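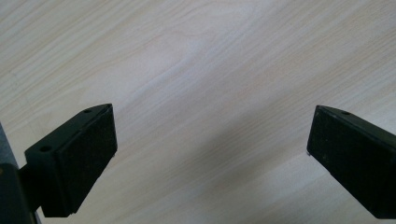

Neues aus der Konfektionierung: Plulia lernt bei uns das Einhängen

Ihr Lieben, am Samstag war ich endlich mal wieder in Wedach und habe mir zeigen lassen, was aus unserem Projekt Plulia geworden ist. Ihr erinnert euch: Seit Jahren bestücken wir Drehständer für Souvenirläden von Hand, Haken für Haken, Anhänger für Anhänger. In der Saison gehen 176 Ständer im Monat raus, und wer das mal eine ganze Schicht gemacht hat (ich habe, in meinem ersten Sommer hier!), der weiß, wie sich danach die Schultern anfühlen.

Jetzt sollen Roboterarme einen Teil davon übernehmen, und zwar den stumpfsinnigsten. Beibringen müssen wir es ihnen aber selbst. Dafür nehmen die Kolleginnen und Kollegen Handgreifer in beide Hände und machen die Bewegungen vor, immer und immer wieder. 2.699 Durchgänge sind inzwischen gespeichert, ein guter Teil davon stammt von Banafsheh Kordestani, die 15 Jahre am Packtisch gestanden hat.
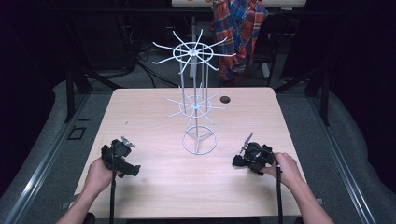

Banafsheh war anfangs alles andere als begeistert. »Ich bringe der Maschine meinen Job bei und dann gehe ich nach Hause, oder wie?« hat sie in der ersten Besprechung gefragt, und ich fand die Frage völlig berechtigt. Ikechukwu Uzor aus der Schichtleitung hat sich damals dahintergeklemmt, und seitdem steht in der Betriebsvereinbarung: keine Kündigungen wegen Plulia, und die Zeit an den Greifern zählt als Einarbeitung mit Zulage. Sechs Leute machen das inzwischen im Wechsel. Yakubu Omoregie will im August sogar ganz in die Anlagenbetreuung rüber — er hat früher immer gesagt, mit Computern könne man ihn jagen.

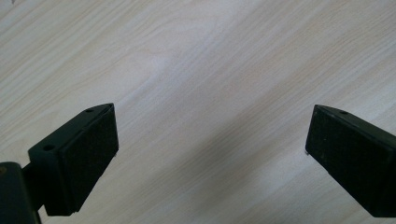

Ganz ohne Umgewöhnung geht so etwas natürlich nicht. Man arbeitet langsamer als mit den Fingern und fasst anders zu, das habe ich beim Ausprobieren sofort gemerkt. Zwischen den beiden schwarzen Backen mit ihren dunklen, fein strukturierten Innenflächen einen winzigen Ring zu erwischen, das ist eine echte Geduldsprobe! Hadiza Amadi aus der Frühschicht kann es übrigens fast blind und hat mich sehr freundlich ausgelacht.

Offen ist noch, wer die fertigen Ständer am Ende kontrolliert und ob die Spätschicht dafür anders besetzt wird. Darüber reden wir nächsten Monat mit Oluwatosin Usman aus der Personalabteilung. Wenn ihr Fragen oder Bauchschmerzen habt, schreibt mir gern vorher, ich nehme alles mit.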